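Winter Bedding: What to Keep, What to Wash and What to Pass On

With the heat coming on in most buildings this month, the Tirna Tenants' Newsletter asked Zawadi Langat to write up the notes from her Friday evening talk on bedding. She worked for years in the laundry at the Drulach guesthouse and now runs the linen exchange on the ground floor at Tameo Court. Her notes have been shortened to fit.

Most people own more bedding than they use. At the last exchange we took in 414 items, and a large share of them had been sitting in bags at the top of a closet for years. Stored bedding picks up odors and creases, and if it was put away with any body oil in it, the yellow marks get harder to remove every season.

Start by taking everything out and sorting by weight. Light covers and sheets go in one pile, quilts and bedspreads in another, and comforters and blankets in a third. Check the care labels as you go. If a label has faded, wash the item in cool water on a gentle cycle and dry it on low.

Quilted bedspreads are the ones I get asked about most. They look sturdy and the fabric usually is, but the stitching wears out first. Run your hand over the surface and feel for loose threads. A broken stitch should be tied off and trimmed, never pulled. One pull can open up a whole line of quilting.

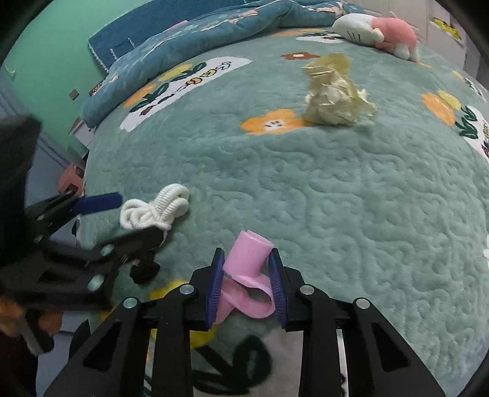 A green quilted bedspread with wavy stitching.

Wash a quilted spread by itself. In a small home machine it will bunch on one side and the spin cycle will stop or bang. The two large washers in the Yousafzai Street laundry room can take a full-size spread, and they are usually free before 9 in the morning. Use half the detergent you would use for a load of towels. Too much soap stays in the filling and leaves it stiff.

For drying, stop the machine every 20 minutes and turn the spread over by hand. The outside will feel dry well before the inside does. When you think it is finished, fold it in quarters, wait a few minutes and put your hand in the middle of the fold. If it feels cool or damp there, it needs more time. A spread that is put back on the bed damp will smell by the end of the week.

Plush covers need lower heat than cotton ones. High heat flattens the pile, and I have not found a good way to bring it back. Shake the cover hard when it comes out and brush it in one direction with a soft clothes brush. Skip the fabric softener. It coats the fibers and makes them hold on to lint.
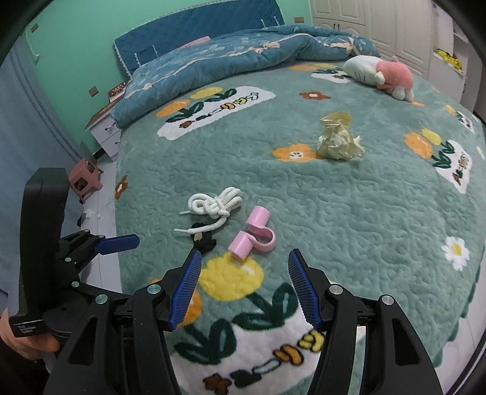
People also ask how often all of this needs doing. For a bedspread that is folded back at night, two or three times a year is enough. If a pet sleeps on the bed, once a month is closer to right. Blankets that touch your skin should be washed more often, and sheets weekly.

Do not store clean bedding in plastic. A cotton pillowcase makes a good bag for a folded blanket, and an old sheet tied at the corners will hold a bedspread. Keep it off the floor and away from outside walls, which get damp in the older buildings. Cedar blocks help with moths but need sanding once a year to stay any use.

The exchange takes clean sheets, blankets, quilts and bedspreads in any size. Small stains are fine. Rips longer than a hand are not, but we can cut those pieces down for the animal shelter if you mark the bag "rags." We cannot take pillows, mattress pads or electric blankets. Please write the bed size on a piece of masking tape and stick it to the bag.

Nearly 100 households used the exchange last winter. The greatest need now is for twin-size blankets and anything that fits a crib.

Drop-off is at Tameo Court, ground floor, through the end of November. Ring the bell marked Linen. If you need a pickup, leave your name and apartment number at extension 758.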